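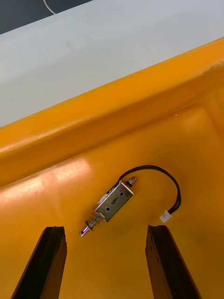

Which is cheaper to run as a company car for a high-mileage driver, a small diesel or a plug-in hybrid?

For somebody doing mostly highway miles with nowhere to charge at home, the diesel. A plug-in only pays when it gets plugged in.

Pidbridge Fleet Forum > Choosing vehicles

dzeman
Posted February 22, 2025

We run 96 cars, nearly all four-year-old diesel hatchbacks, and the first 50 are due for replacement in September. The owners want plug-ins for the whole batch. I've asked for 12 to start with. Has anyone here done a full switch in one go?

Dalibor Zeman
Nieminen Supply

ustow_fleet

We did, 128 cars. Fuel spend went up the first year. Half the drivers lived in apartments and never charged. I found cables still in their plastic bags when the cars came back for service.

akhosravi

That's a policy problem, not a car problem. We made drivers sign up to charge before they could pick one. Our fuel bill dropped in the second month and stayed down. If you hand them out to anyone who asks, of course you'll burn gas.

ustow_fleet

Fine if your people have driveways. Ours don't, and I can't tell a sales rep to move.

akhosravi

Then those reps get something else. Nothing says the whole batch has to be one model.

dzeman

It does here, more or less. The discount depends on taking all 50 from one maker. They could be different models, though. I'll ask.

skasov_lease

Check the resale figures before you sign. We got less back on plug-ins than the quote assumed and had to make up the difference. The diesels came in on target.

akhosravi

Was that a closed-end lease? You shouldn't have been paying that.

skasov_lease

Open-end. Our choice, and we wouldn't make it again.

dzeman

Ours are open-end too. I've sent the drivers a form asking where they park overnight and how far they go on a normal day. I'll post what comes back.

ustow_fleet

Ask if they rent, too. A couple of ours had landlords who refused a charger.

dzeman

Added.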